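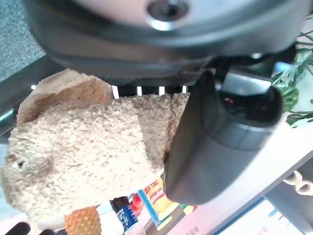 16/12/2022
Shelf stock, mixed goods bin – sort and repack

Went through the mixed goods today. The plan from Wimholm says everything goes back in one bin, soft items on top, packets standing along the bottom. I have my doubts about the plan and I'm writing them down before February, when I will be told it was my idea.

First, the tan teddy bear. It takes up more room than anything else we keep and it's on the list as "small soft item." Small compared to what? The curly fleece catches on carton corners, and once it's in the bin you can't read half the packets next to it. I asked for it to go on a shelf of its own. The answer was that the Salminen list has it with the snacks, so it stays with the snacks. Fine.

Second, the packets. Yellow snack bag with the red and orange lettering, the blue and white ones, the white carton, the orange thing with the pineapple sort of skin. All of them packed close. Close packing looks good on the day and then you can't get one out without dragging two others along. I tried a looser row this morning and they fell over, so I can't claim to have a better answer. A divider might do it. Cardboard, cut to the height of the carton. Not buying the Trilton ones at that price for what is a strip of plastic with a slot in it.

The narrow striped card (blue and white) keeps leaning. Left it leaning.

Third, the count. The Senow sheet says 1,738 items across all the bins. I don't believe it. The sheet before it said the same number, and we have thrown out split bags in between. Either nothing was taken off or somebody copied the total down from the old page. I'm not recounting the whole store to prove a point, but the next person to sign the sheet should know that I didn't.

After lunch: upright items. The question was whether the round ones should stand or lie down. Wimholm says stand, always, because the label faces out. That only works if you look at them from the front, and with the bins at this height we're looking down on the tops.

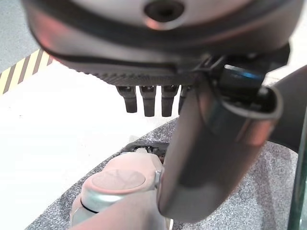 Pale pinkish-beige cylinder, stood on end.

Tried standing versus lying with 2 different spacings, wide and tight. Standing wide is easiest to pick from. Standing tight is the worst, worse than lying down, and it happens to be what the plan asks for. Lying down is tolerable if there's something soft at one end to stop them rolling. So the bear has one use after all, though I would rather use a folded towel.

Not convinced a single afternoon shows much. I did it all myself, and I knew which way I wanted it to come out. Somebody who likes the plan should run it again.

To do:
– cut one cardboard divider, try it with the packets only
– ask where 1,738 came from, and when
– towel
– bin labels: 200 left in the drawer, the sheet says 300, see above

Bin closed up per plan for now, bear on top.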